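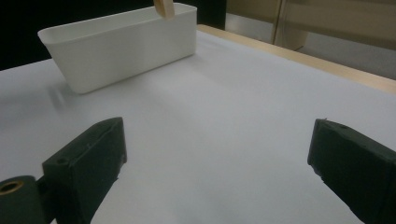 One student in last year's group put it more strongly: a tub on the bench is where small tools go to be forgotten, and she would prefer to see every tub taken out of the workroom. I understand her, but I do not agree, and this week's notes explain my position.

Week 4 - Containers and the clear bench

Reading: the Selleck handout, first half only. Bring it with you.

1. Open containers

An open white plastic bin is the most ordinary container we use. It has no lid, so a tool goes in with one movement. The weak point is the height of the wall. When you sit low at the bench, you do not see what lies on the bottom. A long flat stick of wood can stand up over the rim and you find it at once. A short thing disappears.

Rule for the course: long tools may stand, short tools lie in a tray.

2. Colour

White on white is calm for the eyes, but the edge of the bin is harder to notice when your hand moves quickly. In the Evby workroom they put a strip of dark tape on the bench where each bin belongs. At Rokon they use grey trays on white tables. Both ways are good. Please choose one and keep it for the whole term.

3. The clear bench

Kontogiannis (see the reading list, p. 162) calls a bench clear when a person can put down both forearms without moving anything. I like this test because it needs no ruler. For those who want a measure, leave 600 mm free in front of your seat.

The bin stands at the back, a little to the side of your working hand. If you place it diagonally, the long side is easier to reach - try this before you decide it looks untidy.

Exercise (in pairs)

Empty one bin. Put back only what you used in May. Write down where the other things should live, and give the page to your partner to question. Keep the page, we use it again in Week 6.

Bring a cloth and a pencil to the next class. The workroom opens at 2 pm.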